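Vivus Student Robotics Club
Demonstration Kit Guide, revision 3, 2019-09-18

4. Setting up and recording with the hand-held gripper

This section assumes that the recording computer has been set up as in section 2 and that the session folder exists. Club members who have not used the kit since August should read 4.1 again, as the start-up order has changed.

4.1 Start-up

1. Switch on the recording computer and log in to the Danar account.
2. Lay the gripper cable along the floor to the work area. Leave enough slack for the operator to reach the far end of the shelf.
3. Plug the cable into the gripper first, then into the computer.
4. Wait for the green indicator below the jaws. If it has not come on after 23 seconds, unplug both ends and repeat step 3.
5. Start Nornero and open the session folder. The marker panel should list both cubes, the one on the gripper and the one carried in the other hand.

Note: The cubes are not interchangeable. Each has its own marker set, and swapping them produces a file that loads without any error but has the two hands reversed.

CAUTION: Do not carry the gripper by its cable. The connector is not a locking type.

4.2 Checking the markers

1. Hold each cube still over the work surface and turn it slowly until every printed side except the mounting side has been shown.
2. Read the tracking figure in the marker panel. It should stay at 100 while the cube is held still.
3. If the figure drops on one side only, wipe that side with a dry cloth. Replace the print if it has lifted at a corner. Spare sheets are in the Unnithan folder.

4.3 Recording a pick from the shelf

1. Place the object on the shelf with clear space on both sides for the jaws.
2. Take the gripper in the left hand and the loose cube in the right. Left-handed operators may reverse this, but must tick the box in the session form.
3. Press Record and hold both hands still for three seconds.
4. Bring the gripper to the object in one steady movement. Keep the loose cube low and clear of the jaws, with at least one marker side facing up.
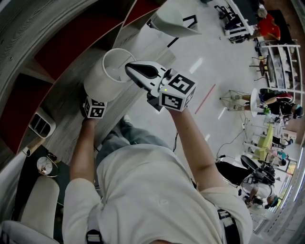
5. Close the jaws until the object is held, lift it clear of the shelf and pause.
6. Put the object back, open the jaws and withdraw before pressing Stop.
7. Record six takes per object. Delete a take only if the object was dropped or the cable pulled out.

Note: Leaning over the shelf is permitted, but the head must stay behind the cubes. Takes where hair or a sleeve covers a marker are rejected at import.

CAUTION: Keep fingers out of the jaws while the green indicator is lit.

4.4 Faults

Marker panel lists one cube only: restart Nornero. Do not unplug the gripper.
Jaw position stuck at zero: cable not fully seated at the gripper end.
File will not save: session folder is open on another machine. See 2.6.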